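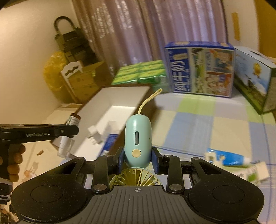 Home Recipes Sunday Notes About Say Hi

So I joined a choir. Me! The person who got asked to mouth the words in the fourth grade Thanksgiving show. My neighbor Meinir Craddock has been after me for months, and in June I ran out of excuses and followed her down to the old Pritchard building on a night so sticky that the hymnals were sticking to people's arms.

I figured they'd put me in the back. They did put me in the back, between Cledwyn Price, who sings bass like a truck idling, and a tall woman called Nia Morgan who has perfect pitch and very kindly pretends she can't hear me. We started with number 221 in the green book, and I was lost by the second line. Do you know how fast altos have to turn a page? I didn't!

What I wasn't ready for was how tired I'd be. Two hours of singing and my ribs ached like I'd been moving furniture. My throat was a mess too, all scratchy and dry, and I croaked my way through work the next morning (my boss thought I was quitting over the phone).

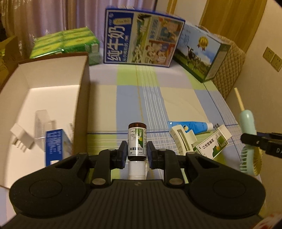
Meinir says it's all in the breathing. You're supposed to fill up from the bottom, like a jug, and let it out slowly, and I've been practicing in the car at red lights. I got some looks on the way to Sodthorpe last weekend. I can hold a note for a whole light now if it's a short one.

The big thing coming up is the fall concert. We need to raise 3000 dollars to get the piano fixed, and it badly needs it. There are two keys in the middle that don't do anything, so Eifion Pugh just hums those notes while he plays. You get used to it, and then you hear a recording of the same piece and it sounds wrong without him.

I've been put down for cookies and also for the second verse of something in Welsh. I don't speak Welsh. Nia wrote it out for me the way it sounds, on the back of a gas receipt, and it's been on my fridge all week. The kids can sing it better than I can already.

Rehearsal's on Sunday this week, same place, and if you're an alto and live anywhere near us, please come stand next to me.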